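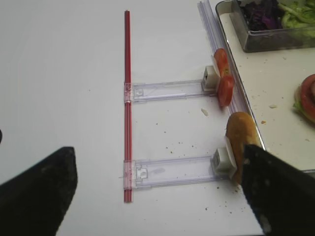
Marwan Darwish had been a housing solicitor in Skellthorpe for nine years when he stopped taking new clients for a month. He spent the time going through closed files. There were 1,989 of them, all possession cases, and he wanted to know how many tenants had come to court without seeing a lawyer first.

The answer was well over half. Most had been sent a letter telling them where to get advice. Many had rung a number on it and been told to ring back.

What came out of that month is Roster, a duty scheme shared by the town's small firms. Each firm gives up one solicitor for a morning at the county court, and tenants are seen before their hearing, free of charge. Joubert, the largest firm to sign up, covers two mornings a week. The others take turns.

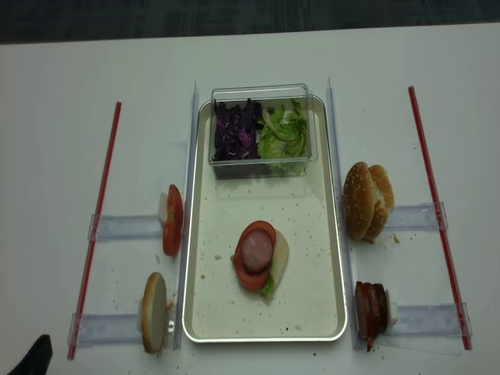
The work is quick and fairly narrow. A duty solicitor checks the notice, the arrears figure and the deposit paperwork, then goes in and speaks for the tenant. Darwish says faults in the notice are common, and that a judge with a long list won't always spot them.

Not everyone was keen. Dirnatov, a two-partner practice near the station, left after the first winter - the partners said they couldn't spare the hours and still pay their trainee. They came back last January, on a shorter rota.

Roster has now seen 3,762 tenants. Funding is the weak spot. The present grant pays for a coordinator and the use of a room at court, and it has 31 weeks left to run. Darwish has applied for another and expects to hear by the summer. He is back taking clients of his own, and does his court mornings on Tuesdays.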